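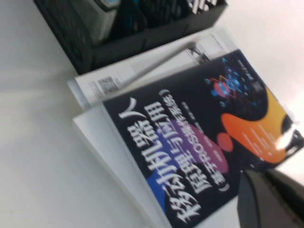
Rastholm Institute Staff and Reader Forum
Library and Study Rooms > Shelving and Storage

Topic: Desk organizers and the open reference shelf

Posted by shelving_desk
November 2024

Colleagues and readers are invited to comment on the arrangement of the open reference shelf in the Hescombe reading room. The shelf holds the titles most often requested by the engineering and computing groups, including the Chinese-language textbooks on mobile robots and ROS, and it has no fixed dividers. For the present term, the library has placed black mesh file organizers on the shelf to keep the books upright.

The proposal under discussion is as follows. Books in current use would stand in the organizers. Books returned during the day would be laid flat in front of them until a member of staff has checked them against the list. No title would be removed from the room. The reference list stands at 107 titles, and the shelf is not expected to carry all of them at once.

Comments are requested before the end of the month.

Reply from periodicals_2

I support the proposal in general terms. My reservation concerns the flat stack. Readers do not look at the spines of a flat stack in the same way that they look along a row, and a book lying face up conceals whatever is beneath it. In the Sugden annex we received repeated reports of missing items that were in fact at the bottom of the returns pile. I would ask that the pile be limited in height and cleared twice each day.

Reply from hescombe_reader

I write as a daily user of the room. The flat stack is the most useful part of the shelf. The books in it are the ones people are reading this week, and I generally find what I need there before I have looked anywhere else. If it is cleared twice a day, the books will go back into the organizers, and the larger volumes will again hide the smaller ones.

I should also mention language. Several of us read the Chinese textbooks for their worked exercises. On a number of them the title is far easier to read from the front cover than from the spine, and lying flat suits them very well.

Reply from periodicals_2

The point about front covers is accepted. It does not follow that a returns pile should serve as a display. If the department wishes certain titles to be shown face up, a display stand can be requested through the usual form, and the stack can then be kept for its stated purpose.

Reply from bindery_liaison

May I raise the condition of the books. Paperbacks that lean at an angle in a half-filled organizer will, over a term, develop a twist in the spine. We have repaired 25 volumes from this room since the start of the academic year, and leaning was noted on the repair slip for most of them. A compartment should be filled so that the books stand straight, without being so tight that readers pull at the top of the spine to remove one. 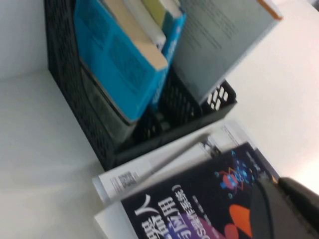 Mixed sizes make this harder. A large volume takes up a compartment well enough by itself, while thinner books placed next to one another tend to slide until they find something to rest against. I recommend that the large formats be given one compartment and that the thinner paperbacks be grouped in the other, with a plain block or bookend to take up any space left over. Flat storage does no harm to a paperback, provided the pile is modest and the largest book is at the bottom.

Reply from shelving_desk

The recommendation on large formats is noted and will be tried. With regard to blocks, the supply room holds a quantity of painted wooden ones from the former map cabinet. They will be measured.

Reply from nultasmont_loans

At Nultasmont we discontinued mesh organizers on open shelves two years ago. Our objection was a practical one. They are designed for papers and folders, and when a reader takes a heavy book from one end, the whole unit turns on the shelf. Staff then spend time straightening it. We moved to steel bookends, and the shelf has required very little attention from us.

Reply from hescombe_reader

With respect, the Nultasmont shelves are deeper than ours and were built for bookends. On the Hescombe shelf, bookends slide. I have put the same row back in order myself on several occasions. An organizer that has turned slightly still holds its books, and I would prefer a crooked organizer to a row that has fallen over.

Reply from nultasmont_loans

A strip of rubber matting beneath the bookends would address the sliding. I can send a length of it through the internal mail for trial.

Reply from bindery_liaison

The matting would be equally useful beneath the organizers. I would ask only that it not be glued to the shelf. Adhesive was used in the Sugden annex, and the surface has not recovered.

Reply from shelving_desk

The library thanks all contributors. The following will apply until the end of term.

The mesh organizers will remain, with large formats kept together in one compartment. Loose matting will be placed beneath them when it arrives from Nultasmont.

The flat stack will remain in front of the organizers and will be limited to 9 books. It will be checked once each day, at closing. The larger books are to go at the bottom — readers are asked to observe this when returning a volume.

The shelf label will be amended to state that books may be found both upright and flat.

Reply from periodicals_2

I wish my preference for two clearances to be recorded. A single check at closing means that an item returned in the morning may go unrecorded for the entire day.

Reply from shelving_desk

It is recorded. Should any title be reported missing and later found in the stack, please forward the report to this desk with the shelf mark.

Reply from hescombe_reader

Could the revised label be printed in both English and Chinese? The present one is in English only.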